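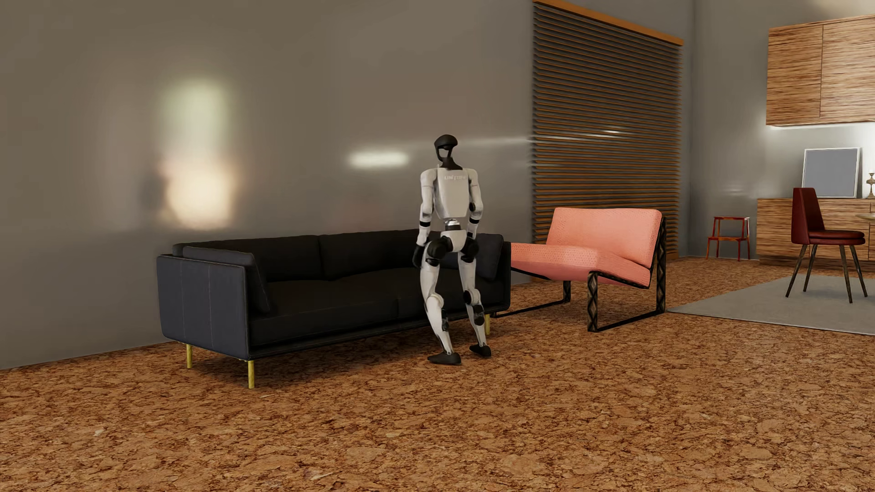

3.2. Caracterización acústica de los revestimientos de suelo

La segunda fase del estudio se dedicó a la transmisión de ruido de impacto en viviendas con forjado ligero. Se compararon dos revestimientos de corcho aglomerado, denominados en adelante Maseck y Staltlow, colocados sobre la misma losa de ensayo y sin capa elástica adicional. Ambos productos se suministraron en losetas encoladas y se acondicionaron en la sala durante el mes de abril, hasta que la masa de las probetas se mantuvo estable entre pesadas consecutivas.

El nivel de presión sonora se registró en el recinto receptor, situado bajo la losa, con la máquina de impactos normalizada en cuatro posiciones. La frecuencia inferior de análisis se fijó en 50 Hz, dado que las quejas recogidas en los edificios de Jadville se referían sobre todo a pisadas y arrastre de muebles – fuentes con un contenido energético importante por debajo de 100 Hz. El ruido de fondo se midió antes y después de cada serie, y se descartaron las bandas en las que la diferencia con la señal era insuficiente para aplicar la corrección.

Figura 2. Interior amueblado, modelo renderizado. Suelo de aspecto similar al corcho, en tono anaranjado pardo, y sofá negro.

El mobiliario se trató como carga distribuida. En el modelo de cálculo, elaborado con el programa Tilahun, los asientos largos se representaron mediante apoyos puntuales y los elementos textiles se incorporaron únicamente como absorción en el recinto emisor. Esta simplificación no afecta a la vibración de la losa, pero sí al campo aéreo, por lo que los valores de ambos recintos se presentan por separado.

Maseck ofreció la mayor reducción en las bandas medias. Por debajo de 80 Hz las dos curvas resultaron prácticamente coincidentes, y la diferencia entre productos quedó dentro de la incertidumbre de medida, de 2 dB. El comportamiento de Staltlow mejoró al sustituir el encolado continuo por uno perimetral, aunque en esa configuración aparecieron levantamientos en las juntas y el ensayo no se repitió. La influencia del adhesivo se examina en el apartado 3.3.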